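Good Practice at the Table: Gallery from the Sernby Sessions

On this page we collect the working rules for people who record with the hand-held gripper. The rules were written by Pravesh Visser for the Civard group, and new operators should read them before their first session. 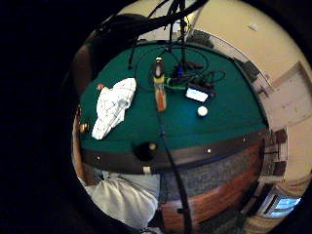 1. Table and cables

Bottle, cloth, cables and devices share the green felt of a pool table. The cables also make a wide loop around the bottle and the devices, and one thick cable goes over the rail. Rule for every table: look where each cable goes before you move the tool, and keep your sleeve and your leg free of it.

2. Liquids

A bottle with liquid inside may be used as an object, but the cap must be closed by hand and checked by a second person. Electronics should stand at least 45 centimeters from it. If you find them closer, stop and move the electronics first, then the bottle.

3. Length of one recording

We ask for 200 short recordings in one session, with a pause after every block. An operator who feels pain in the wrist must stop at once and write it in the log. It is no shame to finish with fewer.

4. Who may be in the room

At Sernby we allow 2 persons near the table: the operator and one helper. Visitors wait at the door until the recording is saved. Faces should stay out of view, and the helper checks this before the files go to Fultell.

5. Names of objects

Please use the names from the Mrema list, also when you know a better word. "Cloth" is one name and "towel" is another name, and they must not be mixed. In the last collection of 3000 recordings we had to correct many of these by hand, which took us most of September.

6. After the session

Switch off the devices, roll up the cables and put every object back in its box. Damaged cables get a piece of red tape and go to Pravesh. The log must be signed the same evening, also on Sunday.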